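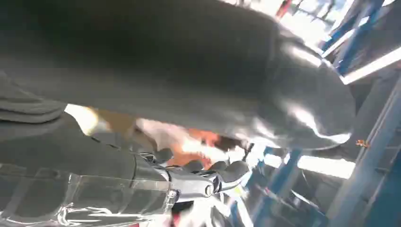 Dark gray fabric, folded over on itself.

I like a big win as much as the next slots player, and I've read every jackpot story Nelteris has put on its homepage since I opened an account there. But can we talk about wagering requirements for a minute? I think they've gotten out of hand, and I think a lot of us just shrug and click accept.

My latest run-in was with a welcome offer at Clinura. The deal was a $105 bonus, which sounded great on a slow evening at home. Then I opened the terms (on my phone, squinting) and found I had to play it through 40 times before I could cash out. Do the math and you get $4,200 in bets. On my usual stakes that's weeks of spinning, and the whole thing expired in 8 days!

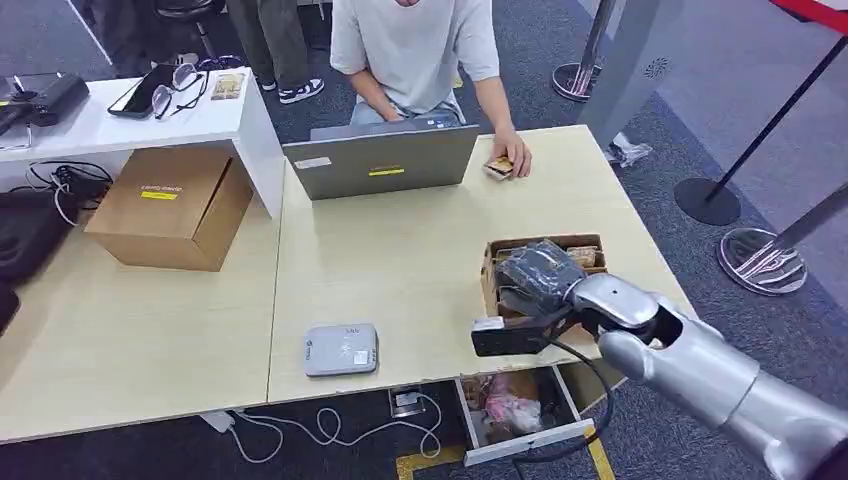

What gets me is how the casinos present these offers. The amount sits in giant type on the banner, and the playthrough is down in a gray paragraph you have to scroll for. I wouldn't buy anything else this way. If I'm handed a package wrapped up in dark gray, like the one over that open cardboard tray, I'd want to know what's in it before I agreed to carry it around for a week. A bonus should come with the number that matters printed right next to the number that sells it, same size, same color.

And yes, I know the other side. Casinos can't hand out free cash to people who'd withdraw it five minutes later, and a playthrough rule of some kind is fair. I'm fine with that. Vergara does a smaller bonus with a much lighter requirement and a full month to use it, and I've stuck with them a lot longer than I ever stuck with the places dangling the huge numbers. I even lost most of that bonus on Buststead, a slot with a truly mean bonus round, and I still came away feeling I'd been treated okay.

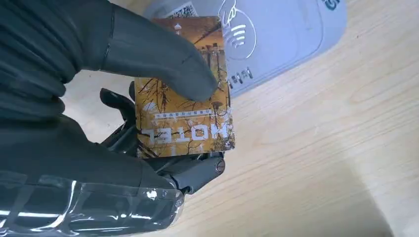
A hotel key card with a pattern of thin branches, upside down.

The maximum bet rule bugs me too. You're playing with bonus money, you bump the stake up one notch without thinking, and your winnings can be wiped out. If a bet isn't allowed, why does the game let me place it? Gray out the button! That can't be hard to build.

So for now I'm skipping the welcome bonuses and playing with my own deposit, small stakes, and I stop when it's gone. Clinura says it's changing its terms in May, and I'll read them when they go up, on the big screen this time.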